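Police report filed in the wrong town, now nobody's investigating. Who do I push?

Posted in: Local Law and Courts
Asked by Nernstead_Renter

My storage unit in Rostudgate was emptied out in January. I live in Nernstead, so I reported it at the Nernstead station, where a pleasant officer typed for 30 minutes and gave me report number 1445. Nernstead now says the case was forwarded to Rostudgate. Rostudgate says it has received nothing and I'm welcome to wait. I have waited 33 days. My insurer wants the name of the investigating officer, and so do I. Can I make either department own this, or do I need a judge?

skestetti_clerk
Worked a records counter for years. "Forwarded" can mean a lot of things, including a tray. Ask Nernstead in writing for the date it was sent, how it was sent, and who signed for it. Take that letter and a copy of 1445 to the Rostudgate front desk and ask to file a fresh report that mentions the old one. Get the new number before you leave the building. Send both numbers to the insurer and ask them to note the delay on your claim. If Rostudgate won't take a report, write to the chief, and after that try the county prosecutor's office. A judge is a long way down the list — and costs more than whatever was in the unit, unless you had nice stuff.

majali85
same thing happened to me with a stolen bike. never got it back. good luck

PaperTrailPat
Mostly agree with the clerk, except don't hand over your only copy of anything. I did that once and got to report the loss of my report. Keep a log of each call with the time and what was said, and attach it when you write to the chief.

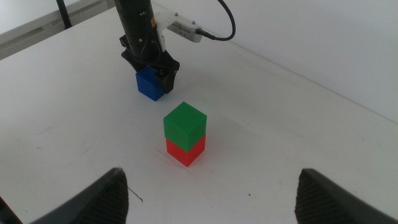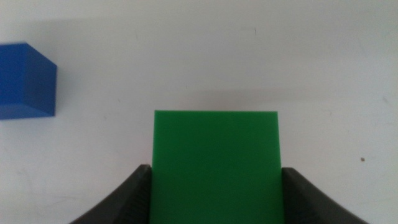
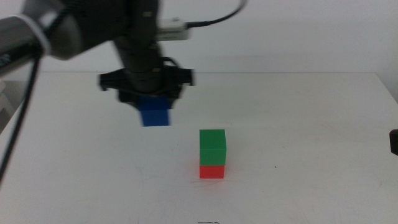
Related in Local Law and Courts
How long does a department keep an unsolved theft on file?
Can I get a copy of a police report by mail?
Landlord in Skestetti won't release gate records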